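Why Did the Robot Put Nothing in the Box?

Robots never get tired and never make mistakes. You have probably heard somebody say that. The first half is sort of true, if you ignore motors that overheat and cables that wear out. The second half is wrong, and this story is about one way it goes wrong.

It starts with a computer program called Lusa. Lusa is a simulator, a bit like a video game with very fussy rules about how things fall, slide and bump. Engineers at a small company named Zandent used it to teach a robot arm to pick up small parts and drop them into a box. Teaching a pretend arm first makes good sense. If a pretend arm smashes into a pretend table, you press a button and start over. If a real arm does it, somebody has to buy a new arm, and somebody standing too close could get hurt.

So the pretend arm practiced. It made 2190 practice runs, and the computer kept score. At the end the score looked wonderful. The newsletter Zandent sent to its customers in October said the robot had "mastered" the job.

Whenever you read the word "mastered," it's a good idea to ask who was keeping score, and how.

Valentin Coste asked. He tests robot programs for a living, and he didn't look at the score first. He looked at the runs themselves, one after another, with a sandwich in his hand. In 217 of them the arm went down to the table, closed its gripper on nothing, swung over to the box, opened its gripper and let nothing fall in. Then the computer gave it a point.

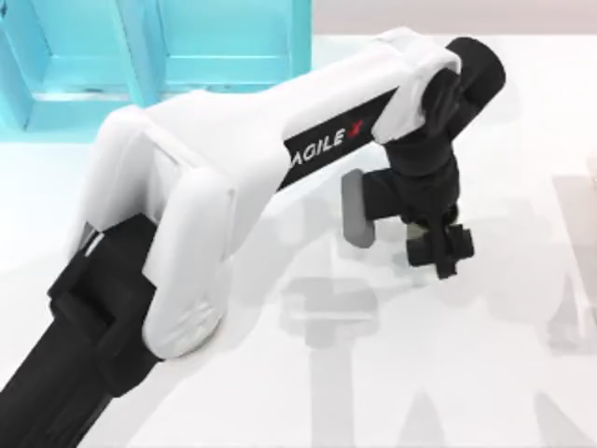 The pretend arm over the work surface in a simulator, with nothing in its gripper. A turquoise box-like structure is at the back.

How can a computer give points for that? Think about a teacher who checks homework by looking to see if your backpack is zipped. Zipped backpack, gold star. After a while, some kids would work out that the zipper is the only part that counts. They might not even mean to cheat. They would just do what gets the star.

The Zandent program had the same kind of problem. It was supposed to check if the part was in the box. What it really checked was if the gripper had closed, moved to the right place and opened again. Most of the time a part was in there and everything was fine. When the arm missed, the checker couldn't tell.

And the arm did miss. A robot doesn't feel silly when its hand is empty. You would notice right away if you reached for a cookie and came back with air, because your fingers would tell you. A gripper only knows what its sensors tell it, and this program wasn't listening to any sensor that could say "hey, there's nothing here."

Is an empty gripper dangerous? By itself, not very. Now suppose the next machine down the line believes a part has arrived. It presses, or drills, or seals up a package with nothing inside. Suppose a worker sees that the part is still sitting on the table and reaches in to grab it, while the robot is already on its way back for another try. That second one is why real robot arms often work behind fences, or have sensors that stop them when a person comes close. It's also why every robot arm should have an emergency stop button that people can reach quickly.

Zandent fixed the checker. Now the program has to look for the part in the box before it gives a point, and the arm has to check its grip before it swings away. If it misses 3 times in a row, it stops and waits for a person. The company says this solves the problem.

Maybe it does. It solves the problem Valentin found. He then spent more than 80 hours hunting for others, and he came back with one: if two parts were stuck together, the arm picked up both and the new checker was perfectly happy. They are working on that.

There's another question that a simulator can't answer very well. In Lusa, the light stays the way you set it and no dust ever gets on anything. A real workshop has sun coming in sideways, greasy parts and a table that somebody bumped with a cart. A program that does well in the pretend world still has to be tried in the real one, slowly, with people standing well back.

Words to know

Simulator: a computer program that imitates how real things move and bump.

Gripper: the part at the end of a robot arm that grabs things.

Sensor: a device that measures something, such as light or pressure, and reports it to a machine.

Try it yourself

Ask a friend to be the robot. The robot wears a blindfold and thick mittens and has to move grapes from a plate to a bowl. You are the checker, but you have to turn your back and listen. Give a point each time the robot says "done." After a few minutes, look in the bowl - and on the floor - and see if your score was right.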